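Nanance Secondhand
Home | Hours | Drop-offs | Odds Bins FAQ | Contact

Odds Bins — Frequently Asked Questions

Same questions on the phone every day so putting the answers in one place. Will add more when I get a minute. — Grethe Bech

What is an odds bin?

A big metal bin full of mixed small stuff. Kitchen things, tools, cleaning things, toys, parts of things. Anything that didn't earn its own price tag. You dig, you fill a bag, you pay for the bag.

How much?

$5 a bag. Our bag, the brown paper one from the counter. Handles have to meet. If something long is poking out of the top, fine, as long as the handles still meet.

Can I bring my own bag?

To carry it home, sure. For pricing, no. Somebody brought a duffel.

What if I only want one thing?

Then it's one thing in a $5 bag. Or put it on the counter and ask, and if I'm not swamped I'll give you a single price. Screwdrivers and other hand tools usually get a single price. A spatula, probably just going to hand it to you.

Is there a limit?

Three bags per person per day. Dealers too. Yes, we know who you are, no, your cousin doesn't count as a seperate person if he's waiting in the truck.

When do new bins come out?

Tuesday morning, when the doors open. Sometimes a refill later in the week if drop-offs have been heavy. Can't tell you over the phone whether there will be one. I don't know until it's happening.

Where do the bins sit?

Back wall, past the lamps, on the wood benches. If you hit the Nurer shelving with the picture frames you've gone too far.

What kind of stuff ends up in them?

All of it mixed, that's the point. A normal bin might have a dustpan, a screwdriver, plastic cups, a length of packing plastic that should've gone in the trash, play food, some shape that fell out of a puzzle or a playset. We don't theme them. Tried it once, kitchen in one and garage in another, and by noon it was all the same soup anyway.

Is there real food in there?

Shouldn't be. Drop-off boxes come straight out of people's kitchens and once in a while a potato or a knob of ginger rides along at the bottom, looking like something else. If you find a real one, bring it to the counter. Don't put it back. Pretend food is fine and sells well, so have a squeeze before you report a lemon.

Are things cleaned first?

No. Bigger housewares on the shelves get wiped down. Bins don't. Assume everything needs a wash before you use it, and definitely before a kid does.

How should I clean what I bring home?

Quick version, by material:

Hard plastic (dustpans, scoops, cups, tubs). Warm water, dish soap, old toothbrush for the corners. Gray specks in a white dustpan are often just grit rubbed into scratches. Baking soda paste gets some of it. Not all.

Clear plastic cups. By hand. The thin ones can go out of shape in the dishwasher. Hold it up to the window after and run a thumb around the rim, a cracked rim goes in recycling.

Dustpans with a strip on the front edge. Check the strip. Pull gently. If it's coming away a dab of household glue along the groove does it, then leave it flat overnight with a book on top. Without a good edge it'll leave that line of dirt on the floor that you chase around the room.

Screwdrivers. Wipe the shaft, look at the tip. A chewed tip will chew your screws. Surface rust comes off with steel wool and a drop of oil. Ribbed grips hold grime in the grooves — toothbrush again. Don't soak.

Toys and small plastic shapes. Soapy water, rinse, dry all the way before they go in a closed box.

Anything you can't identify. Wipe it, set it on the windowsill, somebody who visits will know.

Can I return something from a bag?

No returns on bin bags. Bring it back as a drop-off if you don't want it, no hard feelings.

I left something behind / I think I dropped something in a bin.

Call right away. Keys, phones, glasses and rings get pulled and go in the drawer by the register. We keep them three days in the drawer and then they move to the office, where they're harder to find because the office is a mess. We've had wedding rings. We've had a hearing aid. It's easy to lose things in there, so take loose rings off before digging.

Do I need gloves?

Good idea. Garden gloves or the thin rubber kind. There's a box at the end of the bench when we remember to fill it. We pull blades, needles and broken glass when we see them but we're sorting fast and things get by us. Go in from the side, flat hand, move stuff over. Don't plunge.

Tools with points?

They stay in. Screwdrivers, awls with a cap, that sort of thing. Knives and saws go behind the counter, ask.

Can kids dig?

With a grown-up right next to them. The sides on the bins are tall and slope in, so small kids end up hanging over the edge with their feet off the floor. There's a low tub by the books that's toys only and much easier on everybody.

Why are the bins so beat up?

Because people drop cast iron in them. They came out of the Ó Súilleabháin bakery when it closed, dark gray, nice looking then. The coating's scraped off where everything slides down the back. Doesn't rub off on your stuff. If you get a gray smudge on something light it washes off.

Are the bins for sale?

No. Stop asking. (Kindly.)

Can I dump a bin out to see the bottom?

No!! Things roll under the benches and I'm the one on the floor with a yardstick. Use the empty tray at the end of the row. Move things into the tray a few at a time, look through, put back what you don't want. The good stuff is mostly at the bottom, you're right about that.

Clear things are easy to miss.

Not a question but people say it, so. Yes. A clear cup or a clear lid against gray metal pretty much disappears. Look for the rim, or the shine. Same with strips of clear plastic, except those you can throw out for me, trash can's under the bench.

Small brown or black things too, they sit right up against the sides and look like part of the bin. Feel along the edge.

Do you take drop-offs for the bins?

Yes, and we'd like more. Side door, any open day until 4 pm. A shoebox of mixed drawer contents is perfect. You don't have to sort it, honest. Please take out:

batteries
medicine
food, see above
anything wet
loose blades
paint

My kitchen drawer is a disaster. How do I sort it before I bring it in?

Empty the whole thing onto a tray or an old towel. Whole thing, not half. Put back only what you've used since last winter. Tools to the toolbox, cups to the cupboard, cleaning things under the sink, toy parts in a jar. What's left is either trash or ours. Takes as long as a pot of coffee. Don't buy drawer dividers untill you've done this, you'll buy the wrong size.

What about the dustpan, where should that live?

Got this one by email. Hang it. Most have a hole in the end of the handle, put a nail or a hook inside the closet door with the brush next to it. Laying flat in a drawer it takes up everything and the edge gets bent.

I found a part and I need the rest of it.

Check the other bins, same day if you can. Playset pieces get split up when a box is emptied. There's also the matching board by the restroom — tape your piece or a drawing of it there with your number. Works more than you'd think. A lid found its Dadulley casserole that way.

What happens to whatever doesn't sell?

A bin stays out until it's low, then the leftovers get tipped into the next one. After a second round metal goes to scrap, cracked plastic gets tossed, and the rest goes in the free box on the porch. Last year we sold 800 bags out of the bins, so less gets tossed than people assume.

Cash only?

Cash or card. No checks. Small bills are a kindness first thing in the morning.

Can you hold a bin for me? Can I reserve one for a class or art project?

Hold, no. Class or art project, yes, email me what you need and how many kids and I'll box up a mix. Same bag price. Give me a week.

Parking?

In back. Not in front of the side door, that's where the drop-offs come in.

Something not answered? Ask at the counter, or email. Phone is the slowest, I'm usually elbow deep.

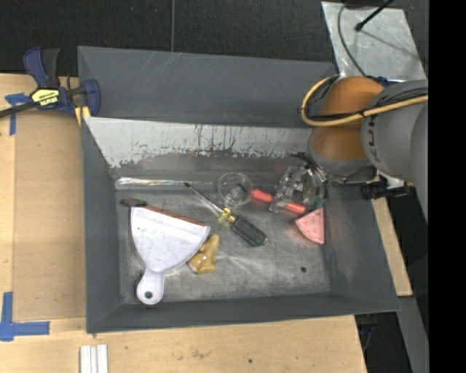

Odds bin: dustpan, screwdriver, clear cup, bits and pieces.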